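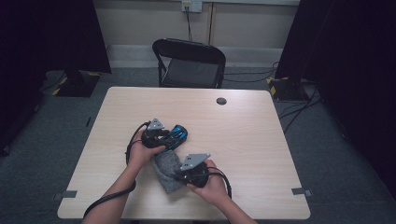
Printing the Dark: a Term Project in Black-and-White Photography
Margaux Delorme, with Valentin Coste
Submitted 12 May 2024

What we set out to do

The plan was to photograph the old mill quarter of Flendotbridge at night, on film, and print the results ourselves. Our supervisor, Ginette Delaunay, asked whether we had ever printed a night negative before. We said no, with confidence, and she signed the form.

Shooting

We started in November and exposed 194 frames, most of them on a tripod that sinks slowly when it thinks you aren't looking. Valentin kept the exposure log. His handwriting in cold weather is a matter for specialists, so several entries in the appendix are marked "unclear." Long exposures ran up to 60 seconds. Anything longer than that and the canal turned to milk, a look we both liked for one evening and then got tired of.

Choosing

Contact sheets cut the pile to 40 candidates. Valentin wanted bridges. I wanted windows. The final set has nine bridges and three windows, and I would like it noted that I was ill on the day of the vote.

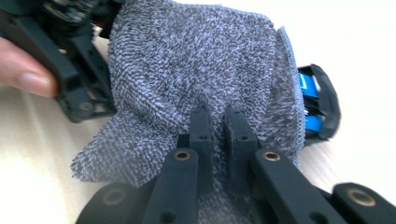 Printing took most of the spring. Night negatives have very thin shadows, and our first prints came out as black rectangles with a street lamp in them. Split-grade printing helped, and so did burning in the sky last. The real test was texture: a gray terry cloth bunched into a mound has deep shadows between its loops and paler tips on top, and I wanted that sort of separation in the mill's brickwork. We got it in four prints. The other eight have what Ginette called "mood."

Results

The set hung in the Ferrand hallway, opposite the vending machine. Lionel Chevalier marked us down for uneven borders — fair — and asked who had taken the windows.

Still to do

Reprint numbers 5 and 11, find the missing negative sleeve, and return the borrowed enlarger timer to Annick Ferrand, who has now asked twice.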